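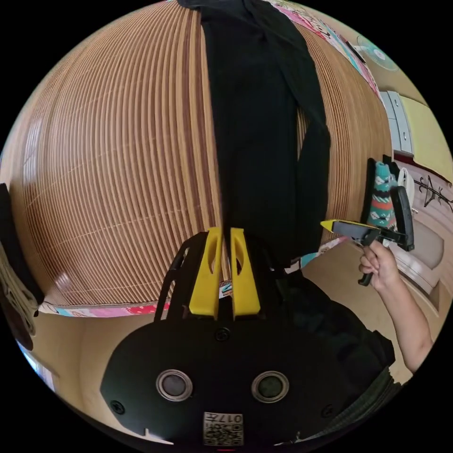
Re: [fabric-finds] Rornus summer preview, did anyone order?

Hi all,

I did! Couldn't help myself. The Rornus preview opened at 8 in the morning and I was on there with my coffee before the kids were even up. If you missed the email, it's their linen and viscose line, 18 prints this time, and the colors are so much softer than what they put out in March (I never warmed up to those neons, sorry to everybody who did).

I ended up with two lengths of the sage print and one of the wide stripe. Shipping was free over some amount I can't remember, and I was over it, of course. The stripe is a little sheer, so plan on a lining if you're making pants. The sage has a lovely drape and I'm already thinking wrap dress, maybe with the sleeves from that old Cullinane pattern we all made last year!

One gripe: the size chart for their ready-made pieces still has inches and centimeters mixed up in the hip column. I wrote to them about it and got a nice form letter.
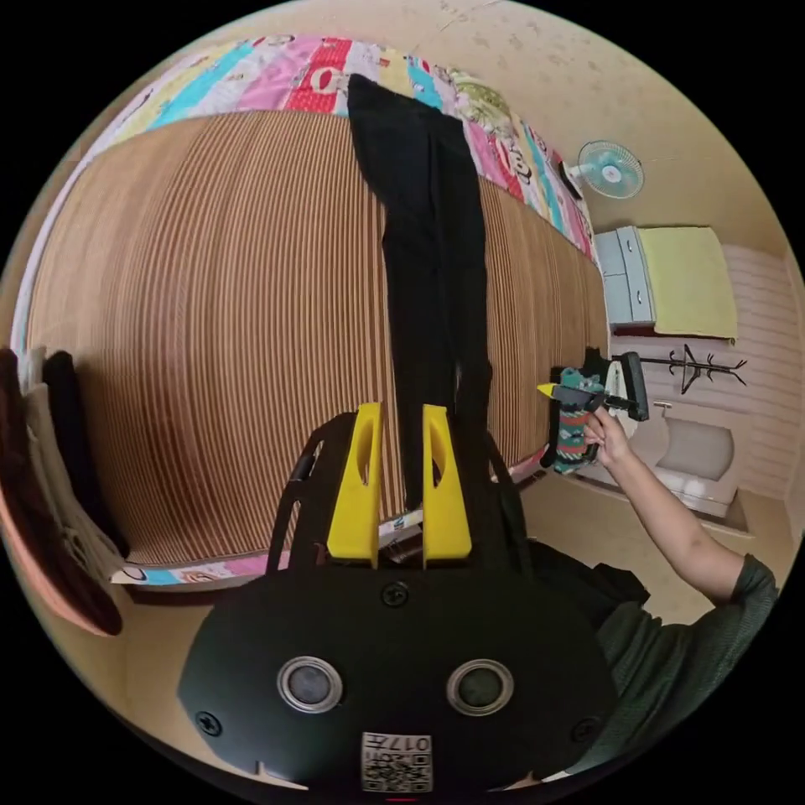 On Friday, July 24, 2026, Dusto wrote:
> Has anybody ordered from the Rornus preview yet? I'm torn between
> that and waiting for the Vakora sale. Vakora usually takes 15
> percent off everything, but last time the good prints were gone by
> lunch. Also, does the linen shrink much? My last batch came out of
> the dryer fit for a doll.

On the shrinking, I haven't washed mine yet, but I always cut a test square first and run it through warm with the towels. I'd buy a little extra to be safe. And I wouldn't wait for Vakora if you have your heart set on one print. Their summer stuff was mostly knits last time anyway.

Show us what you pick!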